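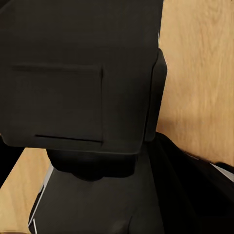
Progress report to Vustora, January
Student robotics club, prepared by Dörte Haberkorn

The club has now 21 members. We work still in simulation, and the students have made 600 practice runs with the gripper on the wood table model. The grasp program, called Dirent, is ready for review.

Of the 4000 euros granted, we have spent 2216. The rest is kept for the real arm - we wait for the offer from Pasodard. Next meeting is on Wednesday.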